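Comparing Hand-Held Grippers: The Pencil and Organiser Test

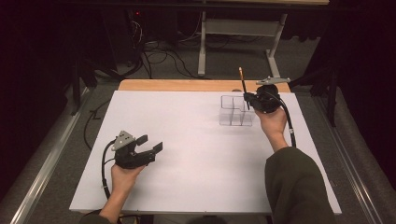 Page last changed: February

This page sets out the procedure used at the Sunham workshop for comparing pairs of hand-held grippers. It applies to the Haltard and Rolland jaw sets and to any set submitted for trial in future. Operators should read it through before their first session.

Preparing the table

Lay the white board flat on the table and check that it does not rock. Stand the clear four-compartment organiser on the board, within easy reach of both grippers. The walls of the organiser are hard to see against white, so operators should look at it from the working position before starting.

Run each gripper cable down and away from the organiser. A cable that drags across the compartments will spoil the trial, and the attempt must then be repeated. Long sleeves may be worn provided they stay clear of the brackets.

Carrying out the trial

1. Take one gripper in each hand and open both sets of jaws fully. Close and open each once to confirm that the fingers meet squarely.

2. Start the recording in Cedon and wait for both grippers to show as connected.

3. Pick up one pencil with the right gripper. Hold it with the point upwards.

4. Keep the left gripper open and above the board. It may be used to steady the organiser but must not touch the pencil.

5. Raise the pencil clear of the organiser walls, bring it over the chosen compartment and lower it until the end touches the base. Open the jaws slowly.

6. Return both grippers to the front of the board and stop the recording.

Repeat the sequence for all four compartments, then exchange the roles of the two hands. A full comparison consists of 300 attempts for each jaw set. Short breaks should be taken between blocks.

Recording the results

Enter each attempt as placed, dropped or abandoned. A pencil that turns in the jaws but still reaches the correct compartment is entered as placed, with the letter T in the notes column. Attempts in which the organiser is knocked over are entered as abandoned.

In the most recent comparison, the Rolland set turned the pencil in 184 attempts under the old finger pads. The pads have been replaced and the comparison will be run again before any recommendation is made. Pads must be changed after 2000 closures, and the change noted on the gripper's record sheet.

Sunham Gripper Trials | Contact the workshop office | Copyright Sunham | Back to top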